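Vaher Adds Treditz Rolling Stand and Weighted Base to Its Grip Line

New stand family goes on sale in April through Postby and other rental and retail counters

Vaher today announced the Treditz, a rolling light stand for film and video crews who work with heavier LED fixtures and do not have a truck-mounted lift. The stand has three risers and a locking wheeled base, and it ships in two finishes, chrome and matte black. It replaces the company's older studio roller, which will stay in the catalog until current stock is gone.

The Treditz takes the two common mounting sizes used on American sets, so most lights, frames and grip heads will fit without an adapter. Each riser has its own T-handle lock with a captive washer. The wheels have foot brakes that can be set and released in work boots. The base folds flat against the column for storage, and a strap is included to keep the legs from swinging open in a van.

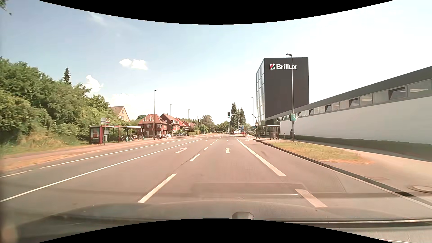 Vaher first showed the stand as a prototype to a small group of rental houses. Their main request was for parts that could be replaced at the counter. The production version uses standard hex hardware throughout, and every wheel, brake, collar and handle can be ordered separately. A printed parts sheet comes in the box. Rental customers can also order the stand with a blank plate on the column for a barcode or house label.

"The old roller was a good stand, but a stripped collar meant sending the whole thing back to us," said Trevor Grewal of Vaher. "A rental house loses money every day that stand is on our bench. With the Treditz, they can change the collar themselves with one wrench."

Along with the stand, the company is introducing a weighted base plate for use on stages and in small studios. The plate drops over the legs and takes the place of sandbags in rooms where bags get in the way of cables and dolly track. It has a rubber underside and a cutout handle on each side. Vaher still recommends sandbags for all outdoor work, with or without the plate.

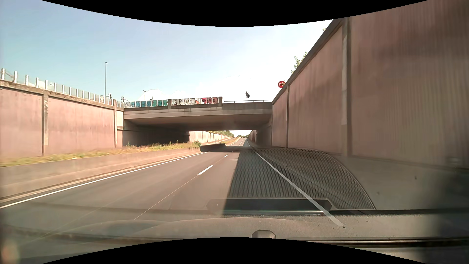
Diane Hiebert said the plate was the part of the announcement that interested her most, and that she would like to see a half-size version for interview setups. She added that her crews spend too much time moving bags out of the shot and then back in again. Vaher said a smaller plate is under review and that no decision has been made.

The first production run is 1000 stands. Postby will carry both finishes from the first day of sales and will take orders by phone and at the counter. Orders of 20 stands or more ship on pallets direct from the Vaher warehouse. Smaller orders ship in single cartons. The stand carries a 3-year warranty on the column and base and a 4-year supply commitment on wheels and brakes after the model is discontinued.

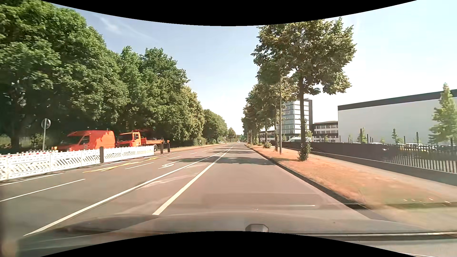

Dealers who carry the line will receive a floor sample and a short setup guide before sales begin. The guide covers leg position, brake use, load placement and transport, and it can be copied for rental customers. One page deals with exterior work on paved surfaces. Asphalt that looks as wide and straight as the road in the photo can still slope toward the shoulder, and tree shadow like the band lying across the lane there can hide a crack or a loose stone from someone pushing a loaded stand. The guide tells crews to walk the path first, lower all risers before rolling, and keep one person on the column at all times.

Replacement parts for the older studio roller will remain available. Its wheels and brakes do not fit the Treditz, and dealers are asked to keep the two sets of parts in separate bins. Owners of the older stand can use the new base plate if the legs are fully spread.

Vaher makes stands, clamps and mounting hardware for film, video and photography. Dealer price sheets, parts lists and product photos are available from the company's sales office on request.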